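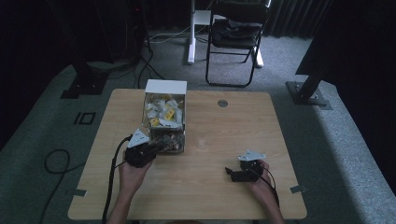
Zwei Greifer von Hand geführt, eine Box voller kleiner Packungen: So sieht Haushaltsarbeit aus, wenn Maschinen sie lernen sollen.

Einräumen, ausräumen, nochmal

Können Roboter endlich den Haushalt? Kurze Antwort: ein bisschen. Lange Antwort: kommt auf die Tüte an.

Vormittags bei Vimamen, zweiter Stock, Teppichboden. Kein Kaffee mehr da. Hiếu Ông hat keine Zeit, redet aber trotzdem. Seit Januar sammelt sein Team Griffe. Griffe wie in: nehmen, halten, ablegen. Mensch hält zwei Greifer, Mensch räumt auf, Rechner schaut zu. Danach soll der Arm es alleine können. Soll.

»Ein Bonbon ist schlimmer als ein Teller«, sagt Ông. Der Teller ist steif, der bleibt ein Teller. Das Bonbon rutscht, knistert, dreht sich weg, liegt unter drei anderen. Folie spiegelt auch noch. Und eine durchsichtige Box ist für viele Tiefensensoren ein Albtraum, die sehen da mal eine Wand und mal keine.

Also üben. 48 Aufgaben stehen auf der Liste, von »Socken in die Schublade« bis »Süßes sortieren«. Pro Aufgabe bis zu 2000 Durchgänge. Ich darf auch mal. Nach fünf Minuten tut mir der Daumen weh, nach zehn habe ich zum ersten Mal Respekt vor meinen eigenen Fingern. Man spürt durch die Dinger fast nichts. Man guckt, drückt zu, hofft.

Was geht? Wäschekorb von A nach B, geht. Tisch abwischen, wenn nichts draufsteht, geht. Spülmaschine ausräumen, nur Teller und nur untere Etage, geht meistens. Besteck eher nicht. Spannbettlaken: Gelächter im Raum.

Zweite Station, anderes Gewerbegebiet. Cornex verpackt Kleinteile für Händler, Dübel, Dichtungen, so Zeug. Huệ Âu leitet dort die Schicht und hat einen Arm am Packtisch stehen, gemietet von Chraibi. Sie ist nicht begeistert, aber auch nicht sauer. Der Arm schafft 291 Beutel in der Stunde, sofern alle Beutel gleich sind. Sind sie selten. Kommt eine neue Sorte rein, steht er erstmal. 45 Minuten Einrichten, dann wieder los, dann kommt die nächste Sorte.

»Meine Leute sehen einen zerknitterten Beutel und streichen ihn glatt«, sagt Âu. »Dafür gibt es beim Arm einen Menüpunkt. Den findet keiner.« Nachts lässt sie ihn trotzdem laufen, die langweiligen Aufträge, immer dieselbe Dichtung. Da ist er gut. Da meckert auch niemand über Schichtzulage.

Bleibt die Frage, wer das zu Hause haben will. Claroner verspricht einen Küchenhelfer auf Rollen, einen Preis gibt es noch nicht, eine Vorführung immerhin schon. Ich war da. Das Gerät stellte eine Tasse ins Regal. Langsam. Sehr langsam, man konnte dazwischen Mails lesen. Dann noch eine Tasse. Die dritte blieb an der Kante hängen und ein Mitarbeiter drückte den Stoppknopf, freundlich lächelnd. Draussen gab es Schnittchen, von Menschen belegt.

Ông ärgert sich über solche Shows. Die Leute sehen ein Video und bestellen im Kopf schon die Putzhilfe ab. Dabei hängt soviel am Kleinkram. Steht die Box zehn Zentimeter weiter links, klappt der Griff noch. Ist der Deckel drauf, ist es eine neue Aufgabe. Anderes Licht, andere Verpackung, ein Kind, das dazwischenlangt: alles neu. Darum die vielen Wiederholungen, darum der Muskelkater im Unterarm.

Wann also? Ông will keine Jahreszahl nennen, ich frage dreimal. In der Werkhalle früher als daheim, soviel gibt er her. Dort kann man den Tisch festschrauben und die Sorten begrenzen. Im Kinderzimmer schraubt keiner was fest.

Am Nachmittag ist bei Vimamen Schluss mit Süßkram, jetzt Handtücher. Falten, dritteln, stapeln. Ông nimmt die Greifer, zupft an einer Ecke, die Ecke flutscht weg. Nochmal. Beim vierten Versuch liegt das Handtuch halbwegs gerade da und er greift schon zum nächsen.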